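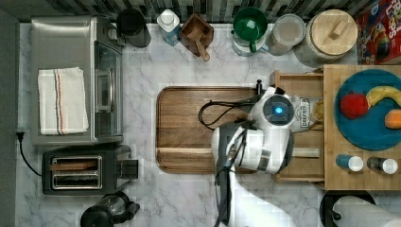 Photo: Hideaki Hattori

Birutik countertop drawer, reviewed

Quick one this month, deadline was lunchtime and I've only just sat down.

So. The Birutik drawer. Light wood, a sort of bamboo colour, raised front, metal runner down the side. Sits on the worktop, pulls open, you put stuff in it. Costs 100 from Lemaire, which made me wince. I've seen whole bedside cabinets for less.

Why bother? My kitchen is in a house from 1834 and the fitted drawers are a later bodge — two of them, both narrow, one full of takeaway menus. Everything else lives on the marble. Toaster oven on the left with the striped towel folded on it, two-slot toaster under that, coffee things, then the whole back row of jars and canisters and the mallet in its square box, right along to the cereal. No more room on the back row. I wanted somewhere for the small rubbish that drifts about.

First impressions good. No flatpack, no bag of screws. Came in one piece with the runner already on. Smelled of varnish for a week, then didn't. Edges properly sanded, I ran a cloth round the inside and it didn't snag once. One rough spot underneath at the back but you'd have to be looking for it.

The slide is the best bit. Smooth, bit of weight to it, stays where you leave it. My old Rasetti one used to creep shut on its own and catch your knuckles. Been opening and shutting this one since November and it hasn't loosened.

Size. It's shallow. A bag of crisps lies flat at the front and there's space behind, but don't think you'll get a tin in standing up and still shut the thing. Cans stay out on the side, so does the fruit plate, so does the Froot Loops. A cereal box was never going in, I did try. Mugs no.

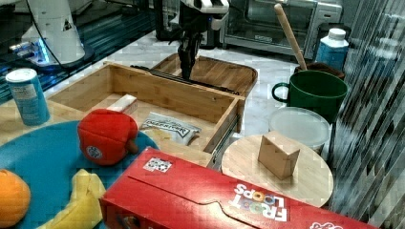
What goes in it, what doesn't

Good: snacks in bags, tea towels if you roll them, pegs, string, batteries, birthday candles, the little bits of wood I keep for wedging the window. Flat things basically.

Not good: anything tall, anything with a handle, anything that leaks. I put a honey jar in on its side. Don't. The wood marks and you will be at it with a damp cloth for ages, and theres still a ring if you catch the light.

No dividers. For the money I'd expect at least one. Lemaire do sell a set seperately but they were out of stock both times I looked. I've been using small cardboard boxes cut down, works fine, looks a bit school project.

Other gripe — it slides. Not the drawer, the whole unit. On marble it'll shift if you yank it. Four felt pads would do nothing, you want rubber ones. I got a strip of the non-slip mesh you put under rugs and cut it to fit. Solved. Should have come in the box.

And it does need clear worktop in front. Pull it right out and it eats a fair bit of your chopping space. I have my board to the left and that suits me, if you're left-handed you might swap them over. Measure with it OPEN before you order. I measured with it closed.
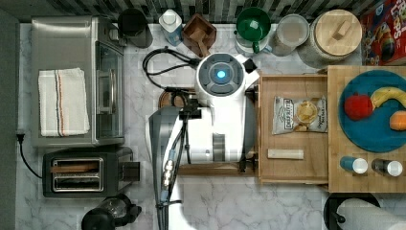

Plellardale Kitchen Notes — no. 2

Cleaning: dry cloth mostly, slightly damp when needed. Leaflet says oil it now and then. I've done it once, with the same stuff I use on the boards, and the colour warmed up nicely. Crumbs collect along the runner, use an old toothbrush. Crisp bags are the worst for this.

Compared to the Rasetti: that one's cheaper and deeper, but it rattles and the front came off mine. Glued it. Came off again. The Birutik feels like it'll still be here when the toaster's gone.

Would I buy it again? Yes, in the sale. Full price, hmm. If you've got decent drawers already there's no need for it at all. If you're like me and living off one strip of worktop, worth a look.

Delivery took ages by the way, order early. Kettle descalers next time if they turn up.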